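Home > Forums > Coffee > Machines and Grinders > Thread

Ribbed glasses under the group, yes or no
Started by poppy_sugden, September

poppy_sugden wrote:
I switched from ceramic cups to clear ribbed glasses last month. I like seeing how much is in there, but my shots seem to lose heat faster. Does anybody else pull straight into glass? Machine is a Pivano, stainless, 11 years old.

a_rankin wrote:
Glass is fine. Rinse it with hot water first and drink it right away. I have five of them and none has cracked.

VToivonen wrote:
I disagree about the rinse. A thin glass cools again before the shot is done. Use a thick cup if you care about heat. Use glass if you want to check the flow.

poppy_sugden wrote:
Flow is part of it. I want the stream to land in the middle and not run down the side.

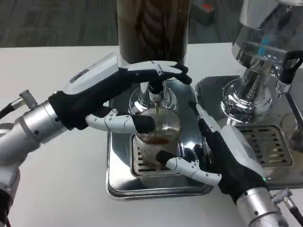 Page 5

a_rankin wrote:
Spout right over the glass, small dark pool at the bottom, thin stream. I wouldn't change anything there. Glass straight on the slotted grate is how I do it too.

VToivonen wrote:
The ribs make it hard to read the level. I use a plain glass with a line on it, and a scale.

pieter_groen wrote:
A scale won't fit under mine with a glass that tall. I stop by eye. Wipe the chrome before it dries, or the spots show.

VToivonen wrote:
By eye is why people get a different shot every morning.

pieter_groen wrote:
Mine taste the same to me.

poppy_sugden wrote:
I'll try the hot rinse for a week and then a thick cup for a week.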